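Biswood Community Workshop - Quarterly Safety Walkthrough
Unit 321, Evville
Inspected by: Miyuki Sasaki
Accompanied by: Masaru Wada
Date of inspection: 2022-02-26
Previous inspection: September

Ratings used: OK / Minor (fix before next walkthrough) / Action (fix before the area is used again) / N/A

1. Entrance and exits

1.1 Front door opens fully and closes on its own - OK
1.2 Rear exit clear on both sides - Minor
Comment: Clear on the inside. Outside, the neighbors' pallets had been stacked close enough that the door stopped a few inches short of fully open. Masaru moved them during the visit and left a note with the neighbors. Check again next week.
1.3 Exit signs lit - OK
1.4 Emergency lights work on battery - Action
Comment: The unit over the finishing room door went dim after a few seconds on the test button. The battery is original to the building. Replacement on order from Gravodico. Finishing room closed after dark until it is fitted.
1.5 Floor markings visible - OK
Comment: Worn near the lumber rack but still readable.

2. Fire safety

2.1 Extinguishers in place, pins and seals intact - OK
2.2 Extinguisher tags current - Minor
Comment: The tag on the one by the sink is missing. The gauge is in the green and the service company has it on their list, so this is a paperwork item. Ask them for a new tag.
2.3 Oily rags in lidded metal can - Action
Comment: Same finding as in September. Two rags with finishing oil on them were left folded on the shelf above the can. Moved during the visit. The sign on the shelf is small and faces the wrong way. New sign to go at eye level, and the point goes back into the member orientation.
2.4 Flammables cabinet closed and latched - OK
2.5 No storage within 18 inches of sprinkler heads - OK

3. Electrical

3.1 Panel accessible, 3 feet clear in front - OK
Comment: A broom and a dustpan were leaning on the panel door. Removed. Not rated as a finding, but please hang them on the hooks.
3.2 Cords free of cuts and tape repairs - Minor
Comment: The orange extension cord in the assembly area has tape near the plug end. Taken out of service. Do not bring it back with more tape on it.
3.3 GFCI outlets trip and reset - OK
3.4 No power strips plugged into other power strips - OK

4. Benches and machines

4.1 Guards fitted and adjusted - OK
Comment: The band saw guard was set too high for the stock on the table. Lowered by Masaru. Users should set it for each job.
4.2 Emergency stops tested - OK
Comment: All stopped their machines as they should. The button on the drill press sticks slightly on reset. It still does its job, but put it on the maintenance sheet.
4.3 Clamps and vises secure - OK
4.4 Undersides of tops and fixtures looked at from below - OK
Comment: This was added to the form after the loose bolt found under the Ichikawa bench. It takes a flashlight and a few minutes on the floor. Nothing loose this time.

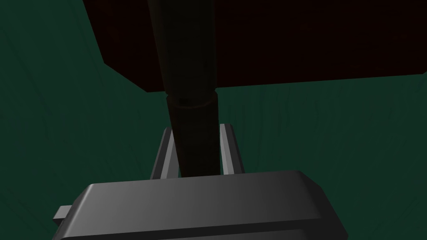 Item 4.4. Looking up: dark upright post between two gray gripper fingers, reddish-brown slab overhead.

4.5 Dust collection running, hoses attached - Minor
Comment: The hose at the planer slips off when the machine is moved. The clamp is the wrong size. Gravodico has the right one in stock, so add it to the battery order.
4.6 Push sticks within reach of the table saw - OK

5. Storage and floors

5.1 Heavy items on lower shelves - Minor
Comment: A box of cast iron weights has made its way back to the top shelf by the window. Brought down.
5.2 Lumber rack not overloaded - OK
Comment: Full, but within limits. Members with boards that have been there since September will get a reminder to take them home or label them.
5.3 Walkways free of trip hazards - OK
5.4 Ladder feet and rungs in good condition - OK

6. First aid and protective gear

6.1 First aid kit stocked - Minor
Comment: Short on large bandages and the burn gel is past its date. Miyuki to restock.
6.2 Eyewash station flushed - OK
Comment: Water ran clear. Log initialed.
6.3 Safety glasses and hearing protection available - OK
Comment: Many of the loaner glasses are scratched badly enough that people will not wear them. Throw out the worst and buy a box of new ones.

Follow-up

Emergency light battery (1.4) - Masaru
Rag can sign and orientation text (2.3) - Miyuki
Planer hose clamp (4.5) - Masaru
First aid restock (6.1) - Miyuki

The finishing room may be used in daylight only until 1.4 is signed off. Post a copy of this sheet by the front door and file the original in the red binder with the eyewash log.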